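Open day visit, December 3, 2022

I went to the open day together with Cayetano Cifuentes, who works with me in the purchasing office at Cabello. We pack small goods by hand, and our interest was the unpacking and sorting tables. Below are my notes for the colleagues who stayed at home. They are longer than I promised.

We signed in before lunch and went first to the big hall with the green floor. The unpacking table is there. 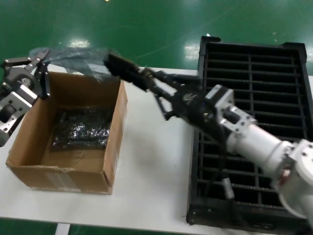
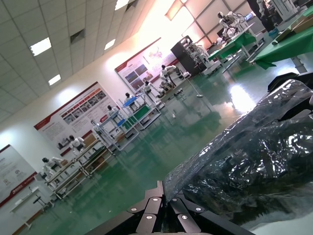
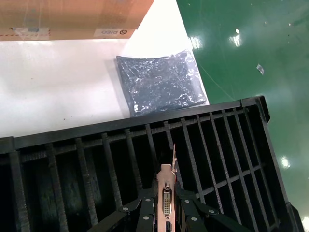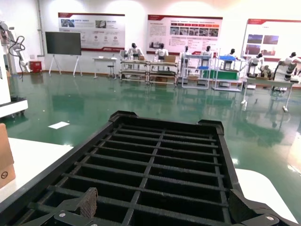

The table and the crate

The table is plain and white, and I liked this more than I expected. Every dark thing you put on it is seen at once. At home our benches are dark gray and we are always searching for the small bags. On the left of the white table was the carton, and on the right the black crate with slots. Between them there was a free piece of table where a bag can lie for a moment. Cayetano measured the carton with his hand and thinks it is close to our size 2, but I am not sure of this.

The crate is black plastic with an open grid at the bottom. I asked if small parts fall through. The answer from our guide, Leandro Herrero, was that everything goes in its plastic bag first, so it is not a problem for them. For us it would be one, because we put loose clips in the crates. We should think about a flat sheet for the bottom, or ask Trerken if they sell the same crate with a closed base.

The carton

The carton had no flaps standing up, and the upper edge of one wall was a little torn. I mention it because we throw away such boxes. Mr. Herrero told us they use a carton again until the bottom becomes weak, and in one year they bought 1186 cartons for this hall. Before, it was 1312. The difference is not very big, but it is money, and also less to carry to the waste press.

There is clear tape down the middle of the wall, and on one side of a box I saw tape with a thin red and white stripe. I did not ask what the stripe is for. Cayetano believes it only comes so from the supplier.

The bags

The plastic is thin and makes many wrinkles, and under the ceiling lamps it shines a lot. With a dark content it is difficult to see what you have in the bag. I would prefer a label on each one, as we have it with the Zinley parts. Mr. Herrero agreed with me, but he said that labels on soft bags come off, and then you find them everywhere. This is also true with us.

We were allowed to try to pack one carton ourselves. I put the bag too much in the corner and had to begin again. Cayetano was faster - he did this work for two summers when he was a student.

The rest of the hall

On the walls there are large posters with red borders and small photographs. The text on one of them is in Chinese, and I could only look at the pictures. Along the wall there are white shelving carts, and I wrote down the idea of a cart with more levels for brown cardboard. Ours has one level and it is always full.

After this there was coffee and a talk by Havedus about storage, with about 200 chairs and not so many people. The talk was too general for me. I have the brochure on my desk if somebody wants it.

For the next time: bring flat shoes, and come early, the parking is small.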